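Handheld demos vs teleop for cloth folding — our numbers, please pick holes
Board: Manipulation and Learning > Methods

larasati_p
Hello all, long-time reader, not much of a poster. I've spent the spring on a folding project at Dorkuncombe and we've got to the point where I'd like strangers to be rude about it before our supervisor is.

The question was dull but useful. If you've got a fixed number of hours of people's time, do you get a better folding policy from handheld gripper demos or from sitting somebody down at the teleop rig? We had 15 people, most of whom had never touched either. Everybody did both, half starting with one and half with the other (well, as near to half as an odd number lets you). We ended up with 1,605 handheld demos that passed the filter, and only 126 teleop ones in the same amount of time. That gap was much bigger than I'd bet on.

Then we trained the same policy on each set and ran it on garments it hadn't seen. Handheld won on trousers and tea towels, teleop was a bit ahead on anything thin and slippery, and both were hopeless with fitted sheets (so am I, to be fair).

Denim at the handheld station, jaws open:

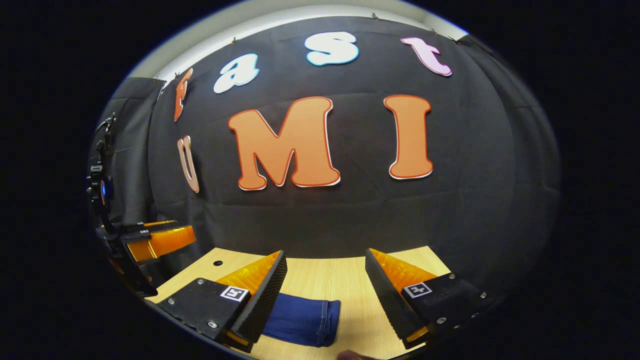

View from the handheld gripper, fisheye lens. Folded denim between the ridged pads, second gripper over on the left.

Happy to answer anything about the filtering, which I suspect is where the arguments will start.

magbanua_bench
Lovely stuff, and thanks for posting it while it's still warm! But yes, I'm going straight for the filter. 1,605 passed, out of how many? If you threw away half the handheld data and none of the teleop data, then "same amount of time" is doing a lot of lifting.

larasati_p
Fair. I don't want to quote the total until we've re-run the tracking, as some of the rejects were down to a bad calibration file and ought to come back in. We did filter teleop by the same rule, though. A demo is out if the pose track drops or the final fold fails the overlap check. Handheld lost more to tracking, teleop lost more to bad folds.

cranky_kinematics
I'm going to be the miserable one. You've compared a big dataset with a small one and found that the big one is better. What happens if you cut the handheld set down to 126?

larasati_p
We did that! Should have put it in the first post. With 126 handheld demos picked at random, teleop wins on everything, trousers included. So demo for demo, teleop is better, and hour for hour, handheld is better. I think those are both true and both worth saying.

cranky_kinematics
Right, then I'd put that in the title. People are going to read the trousers result and bin their teleop rigs.

hafiz_hartono
Came over from the Pakau list. We saw the same thing with cable routing last year, only the crossover point was in a different place. How are your people holding the grippers? Ours got lazy after a while and began doing things with their wrists that the arm couldn't copy. Perfectly good demos by eye, and then the arm would hit a joint limit and sulk.

larasati_p
Oh, we had that as well. We check each track against the arm's reach afterwards, but that's not in the filter I described, so it's a third reason for throwing things out and I've just made magbanua_bench's point stronger. Blast.

magbanua_bench
Ha. I'll be gracious about it.

Different question: how much of it is the ridged pads? We went from flat to ridged and our success on thick fabric jumped without touching the policy. If your teleop rig has different fingertips then you're comparing fingertips.

larasati_p
Same fingertips on both, swapped over as a set. I did make sure of that one, having been burnt before.

tea_and_torque
Teleop person here, sticking up for teleop a bit. Your people were new to it. Somebody who's had a month on the rig is a completely different animal from somebody who's had an afternoon, and I don't think handheld has that much room to improve, you're just using your hands. So your result is really about beginners.

hafiz_hartono
I half agree. But most labs are using beginners! If I need demos next week I've got students and whoever's in the corridor. The beginner number is the one I'd plan with.

tea_and_torque
Depends on the lab. We've kept the same two operators for ages and they're quick.

larasati_p
I think that's a proper limitation and I'll write it up as one. What I can offer is that we looked at the last 10 demos from each person against their first 10. Teleop got a good deal faster and handheld barely moved, so the trend goes your way. I've no idea where it flattens out.

bitatlow_lurker
Is the data going up anywhere? We'd quite like to try our own policy on the tea towels.

larasati_p
That's the plan, once the re-run is done. Handheld first, the teleop logs are in a horrid format and I've been putting off the converter.

cranky_kinematics
Post the rejects too. I'd get more out of those than the good ones.

larasati_p
Hm, I hadn't planned to — storage is the sticking point. I could put up the pose tracks for the rejects without the video, if that's any use?

cranky_kinematics
Better than nothing. I'd want the video for the failed folds, mind. The tracking dropouts you can keep.

hafiz_hartono
Seconded on the failed folds. And Larasati, if you do the bigger teleop comparison, send me a message. We've got our cable sessions split by operator and could run the same first ten, last ten check on them.

larasati_p
Will do, thank you. I'll come back to this thread when the calibration's sorted and I've got the pass rates for both sides.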